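Sindik picking project: progress report to Kullamport
14 May 2026
Written by Bláthnaid Tierney, with corrections from Güven Ekinci

Hello all,

You asked for something shorter and less stiff than last time, so I've written this one more or less the way I'd say it over the phone. The numbers are the same ones that are in the spreadsheet Halima sent you.

Where we've got to

The big job this spring was getting the arm to learn from its own failed grasps. Up to now the Sindik method looked at a bin, scored a lot of possible grasps, took the best one and forgot all about it if it went wrong. If the fingers slid off a bottle, the next try was very often the same grasp in the same spot (painful to watch, I can tell you!). Güven's change is quite small on paper. After each miss we keep the pose and the finger gap at closing, and the scorer marks down anything too similar until the pile has moved.

We've now logged almost 3,000 attempts with this switched on. For the proper comparison we set aside 282 bin layouts that the scorer had never been trained on, and gave it 3 tries at each one. With the memory on, it got an object out in 243 of them. The old version is only part way through the same layouts, so I'm not going to give you a figure for it yet, however much Corina would like one for her slides.
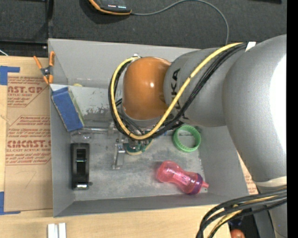
What does worry me a bit is things lying close to the walls. The planner keeps a safety margin all the way round so the wrist doesn't clip the side, and that margin rules out a good many grasps that a person would go for straight away. Anathi has been trying a tilted approach, where the arm comes in at an angle from the middle of the bin, and it does open up the corners. The price is slower moves and more pull on the cables, so we've limited how far the last joint can turn while she works out a better route for them.

See-through objects are still our weakest group. The depth readings come back with holes in them, and the scorer then treats the hole as floor. We tried filling the gaps from the colour picture and it helped with bottles, but thin clear packaging is as bad as ever. I'd rather say so now than have you find it in the tables.

Ring-shaped things went the other way and were a nice surprise! Once the scorer had missed through the middle of one, it moved over to the rim by itself, and we hadn't written anything special for that.

Money and time

We're inside the budget. The one change is that we spent less on travel and put the difference into spare finger pads from Ferklow, as we were wearing them out faster than planned. Halima has the receipts. We lost a good chunk of March to a controller fault, and the Nogueira object set turned up late, so the mixed-clutter tests now run into September. The final report date stays where it is.

What comes next

First, finish the old-version runs so there's a fair comparison. Then Anathi's tilted approach goes into the main code, with its own set of wall and corner layouts. Güven also wants to see whether the memory can carry over from one bin to the next, so that a bad grasp on one bottle counts against the same grasp on another. I'm in two minds about that one, as it could easily make the arm too timid, but it's a cheap test and I've said yes to a short trial.

One thing we need from you: could someone confirm whether the raw logs can be shared with the Ferklow people? They've asked twice, and I don't want to send anything until I've got it in writing.

All the best,
Bláthnaid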